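Können Roboter schon fegen? So testet ihr es selbst

Letzten Oktober hat mich Wubit Hailu gefragt, ob ich ihr für ihre Werkstatt eine Maschine empfehlen kann, die den Boden sauber hält. Einen Saugroboter hat sie schon, der kommt mit dem Staub gut klar, aber eben nur mit dem Staub. Sobald eine Flasche herumliegt oder Folie, fährt er dagegen oder wickelt sich was um die Bürste. Sie wollte wissen, ob es inzwischen etwas mit Armen gibt, das aufräumt und dann zusammenkehrt. Tja, da musste ich erst mal selber probieren!

Ich schreibe euch hier auf, wie ich so einen Test aufbaue, damit ihr das mit einem Leihgerät oder bei einer Vorführung nachmachen könnt. Ihr braucht keine Programmierkenntnisse, nur Platz, etwas Müll und Geduld (viel Geduld).

Was ihr braucht

Einen glatten Boden, mindestens so groß wie ein kleiner Flur. Ein paar Sachen, die bei euch sowieso herumliegen. Einen Abzieher oder Besen mit langem Stiel, eine Kehrschaufel mit Stiel und eine Stoppuhr. Dazu ein Heft, in das ihr nach jedem Durchgang was reinschreibt, und zwar sofort. Am Abend weiß man nämlich nicht mehr, ob es der dritte oder der vierte Versuch war, bei dem der Stiel weggerutscht ist.

Schritt 1: Den Boden ehrlich unordentlich machen

Bei Vorführungen liegen gern drei gleiche Würfel auf dem Boden, schön mit Abstand. Damit lernt ihr nichts. Nehmt Sachen, die sich unterschiedlich verhalten: etwas Schweres, etwas, das rollt, und vor allem etwas Flaches und Durchsichtiges. Dünne Folie ist gemein, weil sie auf hellem Stein kaum zu sehen ist und beim Schieben Falten wirft. Und lasst die Möbel und Taschen am Rand ruhig stehen, daheim räumt ja auch niemand vorher das Zimmer leer.

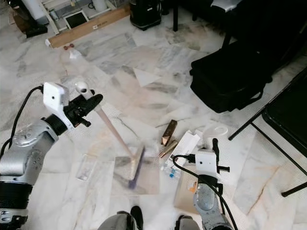
Der Abzieher auf der dünnen Folie oder dem Tuch, daneben Klebebandrolle und Wasserflasche.

Fangt mit der Folie an. Der Arm soll den Abzieher aufsetzen und sie ein Stück in eine Richtung schieben, sonst gar nichts. Achtet auf den Druck: zu wenig, und die Lippe gleitet drüber, zu viel, und der Stiel dreht sich im Griff. Wir Menschen machen das aus dem Handgelenk, ohne nachzudenken. Ein Greifer mit zwei Fingern hält den Stiel dagegen nur an einer kleinen Stelle, und jeder Widerstand am Boden kommt oben als Hebel an.

Mein Tipp: Wickelt an der Griffstelle etwas Rutschfestes um den Stiel. Ich habe dafür ein Stück Lenkerband genommen. Schummeln ist das in meinen Augen nicht, ihr kauft euch ja auch Besen, die euch gut in der Hand liegen.

Schritt 2: Erst grob, dann fein

Lasst große Teile einzeln aufheben und in eine Kiste legen, bevor überhaupt gekehrt wird. Das klingt selbstverständlich, aber Tolera Tefera hat bei seinem Test in Ukidville alles auf einmal zusammenschieben lassen und hatte am Ende eine Flasche unter dem Schrank und den Rest im halben Raum verteilt. Sein Vorführgerät kam von Hulard, meins von Kulleo, und in dem Punkt waren sie sich sehr ähnlich.

Notiert für jedes Teil: gegriffen, verfehlt oder fallen gelassen. Mehr Spalten braucht ihr nicht. Ich hatte anfangs neun und habe nach einer Stunde sechs davon durchgestrichen.

Schritt 3: Zwei Hände, zwei Werkzeuge

Jetzt wird es richtig spannend! Zum Aufkehren gehören zwei Dinge, die gleichzeitig passieren müssen. Eine Hand hält die Schaufel flach am Boden, die andere schiebt den Schmutz hinein. Hebt sich die Schaufelkante auch nur ein bisschen, landet alles darunter. Und bei langen Stielen kommen sich die Arme schnell in die Quere.

Stellt die Maschine so hin, dass sie auf eine freie Stelle schaut, und gebt ihr erst die Schaufel, dann das zweite Werkzeug. Eine Türöffnung ist übrigens ein prima Testplatz, da sammelt sich sowieso immer was, und der Platz links und rechts ist begrenzt.
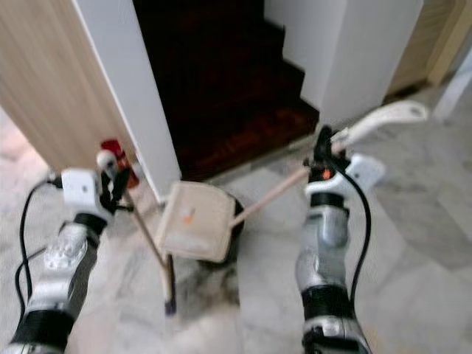

Kann so ein Roboter schon allein den Flur kehren?
Einen kleinen, vorbereiteten Bereich schaffte mein Testgerät manchmal, für einen ganzen Flur ohne Aufsicht würde ich mich noch nicht darauf verlassen.

Macht davon 20 Durchgänge, immer mit derselben Menge Schmutz. Ich nehme trockenen Reis, den findet man gut wieder. Wiegt vorher und hinterher, was auf der Schaufel gelandet ist, eine Küchenwaage reicht völlig. Bricht ein Versuch ab, zählt er trotzdem mit – sonst rechnet ihr euch die Sache schön.

Schritt 4: Die Zeit stoppen, und zwar alles

Stoppt vom ersten Griff bis zum letzten Teil, auch die Pausen, auch das Umstellen. Mein langsamster Durchgang hat bis zu 40 Minuten gedauert, je nachdem, ob man das Wiedereinhängen der Schaufel mitrechnet. Mit der Hand war ich in zwei Minuten fertig und hatte nebenher noch Kaffee aufgesetzt.

Das muss nicht gegen die Maschine sprechen. Wenn sie nachts um drei kehrt, ist mir die Dauer ziemlich egal. Dann darf aber keiner daneben stehen müssen, und genau da hakt es im Moment.

Schritt 5: Auswerten

Schreibt euch zwei Zahlen heraus: wie viele Durchgänge ganz ohne Eingreifen liefen und wie viel vom Reis wirklich auf der Schaufel war. Fragt beim Anbieter auch nach den laufenden Kosten. Ignacio Palma bekam für ein Ersatzpaar Greiffinger 470 Euro genannt, das hätte er gern vorher gewusst.

Was ich Wubit geraten habe

Den Saugroboter behalten, das Grobe weiter selbst aufheben und in einem Jahr noch mal schauen. Beim Greifen einzelner Teile war ich angenehm überrascht, da geht schon eine Menge. Das Zusammenspiel von Schaufel und Abzieher ist eine andere Nummer, da würde ich heute kein Geld ausgeben.

Wenn ihr den Test nachmacht, schreibt mir gern eure Zahlen und vor allem, welchen Boden ihr habt. Kendra Poirier probiert es gerade auf Teppich, mit Krümeln statt Reis.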